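3.2 Sorting soft household goods by how they are stored

The second part of the study looked at what people do with soft goods once they are clean. By soft goods we mean clothing, bed linen, towels, cushions and seat pads. Most earlier work on home tidying treats these as one group, or splits them by room. In our interviews people did neither. They talked about whether a thing had to be folded, and they grouped a bath towel with a shirt far more readily than with a bath mat. We therefore sorted the items by what a person has to do before putting them away.

The item list came from the home inventories taken in Litach and Birkham. After duplicates were removed it held 2,492 entries. A further set of entries could not be used, mostly where the householder had written only "misc." or "bedroom stuff" on the sheet. That left 2,301 entries for coding. Of these, 983 were garments. The rest were linen, towels, cushions and a mixed class that we kept under the label "other fabric" and do not discuss further in this section.

Each entry was given one of three handling codes. Code F was used for items that need folding or rolling, such as shirts, sheets and dish towels. Code S was used for items that hold their own shape and only need to be set down, such as seat cushions and padded mats. Code H was used for items that go on a hanger or hook. When an item could take more than one code, we used the one the householder reported for that home. A shirt could be F in one house and H in the next. This is a weakness if the aim is to describe the shirt, but our interest is in the work done in the home, and for that purpose the householder's habit is the better guide.

Garments with sleeves gave the coders the most trouble. The code itself was rarely in doubt. The difficulty came with the state of the item at the start of the task, which we recorded separately on a scale from flat to fully bunched. A towel that has been dropped on a bed can be found by its edges in a moment. With a shirt, the collar, cuffs and hem can all be inside the bunch at once, and the first minute or so of work may go into finding out which part is which. Patterned cloth can help here. On a large check, the lines of the pattern show which way the cloth runs, and a bend in a line marks a fold. On plain dark cloth there is much less to go by.
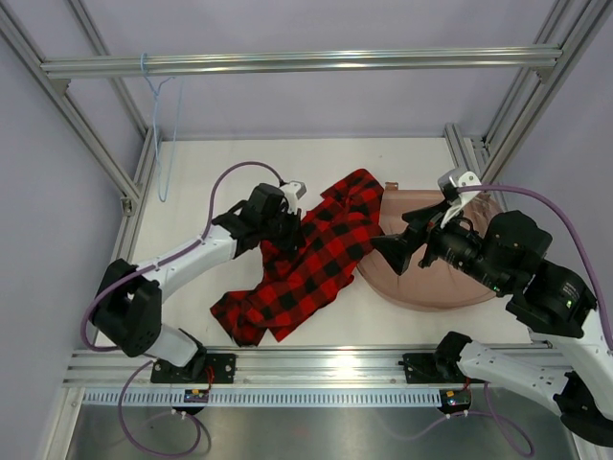

Figure 4. A bunched garment (starting state: crumpled) beside a round padded cushion. The two items fall under codes F and S.

Cushions sit at the other end of the scale. They have a top, a bottom and a rim, and they look much the same however they are put down. In the Birkham homes, seat cushions were nearly always stacked or left on the chair. In Litach, where several of the apartments had no closet in the main room, they were pushed under a bench or stood on edge against a wall. Neither practice calls for any preparation, and householders often left cushions out when asked to list what they had tidied that day. We only learned how often they were moved when we asked about cushions by name.

Leaving them out matters for the estimates of effort. If a cushion is lying on or next to unfolded laundry, it has to be moved before the laundry can be spread out, and in a small room it may be moved again when the folding is done. We added a question on this for the January visits. The answers suggest that mixed piles are common. A bed or a couch is used as the folding surface, and whatever lives on it becomes part of the job. People with a clear table of their own for laundry reported fewer such moves — but there were only 10 of these homes, and we would not put much weight on the difference.

We also tried to record the order in which mixed piles were cleared. Two orders came up again and again. In the first, the stiff or padded items are taken away and the cloth is dealt with on the open surface. In the second, the largest garment is pulled out first, wherever it lies, and the pile is worked down from there. Householders who used the second order described it as faster. Those who used the first said that they disliked having things fall on the floor. We did not time either one.

The coding was done with the Zulu tagging sheet, in the version changed for the Bemura pilot. Two changes were made for the present study. A field for starting state was added, as described above, and the field for color was widened to take a pattern as well as a color, so that "red and black check" could be entered as one value. Before that change, coders had been entering checked and striped items under whichever color they saw first. We went back over the earlier sheets and corrected those entries where the written note allowed it. The file used for the tables in this section was closed on 26 December 2018, and later entries, including those from the January visits, are reported only in the text.

Some items remained hard to place. Quilted vests were given F by some coders and S by others. Pillowcases with the pillow still inside were coded S, and empty ones F, but the inventory sheets did not always say which was meant. Where the sheet was silent we used F. Fitted sheets were kept under F throughout, although several householders told us that they do not fold them and simply press them into the back of a drawer.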